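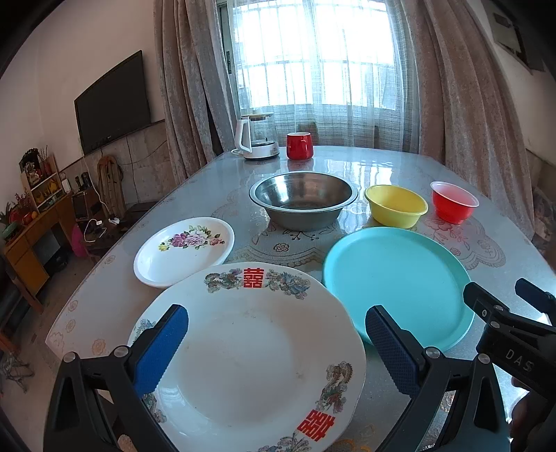
Figure 3. A large plate with a double-happiness and dragon-and-phoenix rim, and a smaller oval dish with a rose pattern.

4.2 Shared dishes and the problem of the single portion

Most of the food diaries in this study were kept in the way we asked. Participants wrote down what they ate soon after the meal, named the main ingredients, and gave an amount in household units such as cups, spoons or bowls. The trouble came with evening meals. At breakfast and lunch people usually ate from their own plate or box, and the amount they recorded was the amount they had served themselves. In the evening, food was placed in the middle of the table and taken in small helpings over the course of the meal. There was no point at which a person's whole portion was in one place, and many diarists told us they had no clear idea how much they had eaten.

The full sample was 329 adults in Fekeck and the neighboring district of Sulemana. From their diaries we drew 1,000 evening entries for closer coding. Each entry was placed in one of four groups: individually plated, shared from common dishes, mixed, or unclear. Mixed entries were typically those in which rice or bread was served to each person and everything else was shared. Coders worked from the written diary alone and did not see the age, income or household size of the person who had kept it. Where two coders disagreed, the entry was discussed and a third coder made the decision.

Diarists handled shared meals in different ways. One group recorded the whole dish and added a note on how many people had been at the table. This is useful if everyone eats the same amount, but the follow-up interviews made it plain that they often do not. Children took less of the vegetable dishes, and older relatives were often served the softer parts of the fish. A second group recorded only what they remembered taking, usually as a number of spoonfuls. A third group wrote the name of the dish and left the amount blank. Blank amounts were more common late in the recording period, when people were tired of the diary, and more common among those who had not cooked the meal.

The cook's diary was nearly always the most detailed in the household. Cooks knew how much oil had gone into the pan and whether the meat had been weighed at the shop. They were less reliable on their own intake. Several said they tasted while cooking and did not think of this as eating. Others sat down last and finished what was left, which they described as "a bit of everything." The coding guide had no category for this at first. We added one after the pilot and recoded the pilot diaries to match.

We also held 26 follow-up interviews, in participants' homes where possible and by telephone otherwise. Nele Bakker carried out the home interviews and wrote the field notes quoted in this section. The interviews covered who shops, who cooks, when the household eats and what happens to leftovers. They also asked about dishes and serving spoons, as the diary booklet had used "one plate" as a unit without saying how large a plate was meant. This was a mistake on our part. Tableware in the homes varied in size and shape, even within one set of shelves (Figure 3 gives one case of two sizes on the same table), and people used the word "plate" for serving dishes as well as for the ones they ate from. One participant in Sulemana put it this way:

"If you write plate, I think of the plate in the middle. Mine is a bowl. I would never say I ate a plate of fish, it would sound greedy."

For the analysis we therefore treated "plate" as a missing amount unless the entry made the meaning clear. This raised the share of evening entries with missing amounts, and it raised it more for large households than for small ones. We did not fill these gaps with a standard portion. Standard portions are taken from surveys in which individual plating is the norm, and using them here would have hidden the difference we were trying to measure.

Leftovers caused a smaller problem. In many homes the evening meal was cooked in a quantity meant to last through the next day's lunch. Some diarists recorded the dish twice, once for each meal, with the full amount both times. Others recorded it only on the day it was cooked. We could correct most of these cases by reading consecutive entries together, but only where both had been filled in. Participants who used the Akia phone diary were prompted to mark a food as a leftover, and double recording was rare among them. The paper booklet had no such prompt.

Guests were the last source of error. Meals with guests were larger, ran later and were less often recorded at all. September was the worst month in this respect, with family visits and weddings in many of the villages around Lanon. A few participants returned booklets with these days crossed out and a note saying the meal "was not normal." We had asked for every meal, normal or otherwise, but the wording on the front of the booklet – "a record of your usual diet" – seems to have been read as permission to skip them. The entries that do exist for guest meals are long and careful about the dishes served and say very little about amounts.

4.3 Adjustments to the diary booklet

The revised booklet drops "plate" as a unit. Evening meals now have their own page, with one column for the dishes on the table and another for what the diarist took from each. The second column can be filled in with spoonfuls, pieces or a fraction of the dish. A line at the foot of the page asks who else was eating. The words "usual diet" have been removed from the cover, and tasting while cooking has a separate box next to the one for snacks.

3 shares

This site uses cookies to remember your settings. Accept all | Manage preferences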